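Kiltmont council votes on the new stop and search powers this week and most people in the town haven't heard a word about it. A short thread.

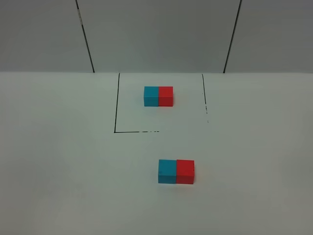 The proposal gives council wardens the power to demand a name and address from anyone inside the Rutherford estate boundary. No suspicion needed. It would run for 30 days and can be renewed by one officer's signature.

The paper is 166 pages long. It went up on the council site on a Friday evening. The part on wardens starts on page 140-odd, in an annex headed "Operational matters".

A trial of the same thing in Kiltar began last May. 1,467 people were stopped. The council's own table shows 300 of those led to any further action, and most of that was written warnings for drinking outdoors.

I asked how many complaints were made in Kiltar. The reply said complaints were "not held centrally". I have put in a second request.

Cllr Blair Tosh has tabled an amendment that would need a magistrate to approve each renewal. It isn't enough in my view but it is better than what's there now.

Barrett Yazzie from the tenants' group was refused a speaking slot because his form came in after noon. The deadline on the website said 5pm. I have the screenshot.

Wardens would also be able to keep the names they take. The paper gives no date for deleting them.

If you live in Kiltmont, email your councillor before the vote. Ask them one thing: who holds the list, and for how long?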